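Section 4. Placing the Jinetti desk heater and setting it up

Read this section before you plug in the heater. The Jinetti is meant for one person at one desk. It will not heat a whole room.

Choosing a position

1. Clear a space at the back of the desk. Leave 20 cm between the heater and any wall, screen or curtain.
2. Set the heater on its feet with the grille facing the chair. Do not lay it on its side.
3. Check that the desk does not rock. The tilt switch cuts the power if the heater leans, and a loose desk leg can set it off.
4. Run the cord straight to a wall outlet. Do not use a power strip or an extension cord.

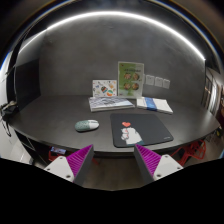

Heat from the grille spreads in a fan shape and is strongest straight ahead. Sit at least an arm's length away. On a dark top with a curved front edge, like this one, measure your distance from the nearest part of the curve. Dark surfaces also warm up faster than pale ones when the heater is left on high, so check the top with your hand after the first hour. If it is too warm to touch, move to a lower setting.

CAUTION: Never place paper, cloth or spray cans in front of the grille. Do not cover the heater.

First use

1. Open a window. A slight smell is normal the first time the heater runs and should clear in up to 20 minutes.
2. Turn the dial to LOW and press the power button. The green light comes on.
3. Wait for the fan to reach a steady speed, then choose your setting.

Settings

LOW uses 200 watts and suits most desks in the morning. HIGH is for short periods only. The heater drops back to LOW by itself after 4 hours. Turn the dial to OFF and back to LOW to reset the timer.

Note: In COMFORT mode the heater holds the air near the sensor at 98 percent of the temperature you chose, then switches off and on as needed. The clicking sound is normal.

Keeping the work area clear

Keep battery-powered items and anything with a thin plastic shell to the side of the heater, out of the warm air. Route their cords behind the heater only if they do not touch the case.

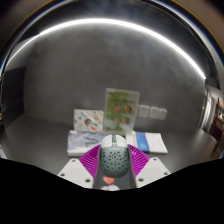 Fig. 4-2. Computer mouse. Keep out of the warm air.

If the heater stops and the light flashes red, unplug it and let it cool before you move it. Replacement feet and grilles are sold by Rosen and Moynihan, Jestville. Cleaning is covered in Section 5.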